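The Lower Tray

Print this story | E-mail this story

We had been in the flat at Virkine for two weeks before I put the jars out on the black stand.

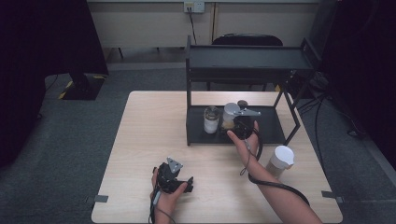
She said jars belonged in a cupboard, where the light couldn't get at them, and that her mother had never kept so much as a tea bag on a table. I said her mother had a larder. She said that was true, and went back to the kettle.

The jars had come from my aunt's house. There had been a shelf of them in her back kitchen, and most went to the tip because the lids had rusted on. I kept one with a dark lid that had something white in it, and one with a silver lid and something pale and yellowish. My aunt had known what everything was by where it stood. Moved to another house, they could have been anything.

"That's sugar," she said, coming back with the tea.

"It might be salt."

"Taste it, then."

I didn't want to. My aunt also kept washing soda, and borax for the ants.

We moved them along the tray and back again. She wanted the silver lid on the right, nearer the white cup, because she thought the pale one looked better there. I had no opinion, but I said I preferred it the other way, and we tried that, and it was worse. We put it back on the right.

The stand had been 341 in the Dranoro catalogue, and I had carried it home on the bus with the legs sticking into a man's coat. It was meant for plants. We had bought one plant for it at Kiss, the shop by the station, and it had died in five days.

"You could ring your cousin," she said. "She'd know what they are."

My cousin and I had not spoken since the funeral. It was over the clock, and a bit over the car. I said I would ring at the weekend.

In the end I rang that evening, from the hall, with my coat on. My cousin said the white one was sugar, of course it was, what else would it be. The yellow one she wasn't sure of. Custard powder, perhaps, or the semolina my aunt bought and never cooked. She asked if I had the big jar with the cork. I said it had gone to the tip. She was quiet, and then she asked what the flat was like.

When I came back in, the tea was cold.

"Well?" she said.

"Sugar."

She unscrewed the dark lid, wet her finger and tried it.

"Salt," she said, and put the lid back on.

Comments

Reader in Lurneo wrote:
I liked the phone call. My gran had borax for ants as well, in a sweet jar of all things.

Anonymous wrote:
Would have liked to know more about the clock.

Anonymous wrote:
Semolina. Ours was always semolina.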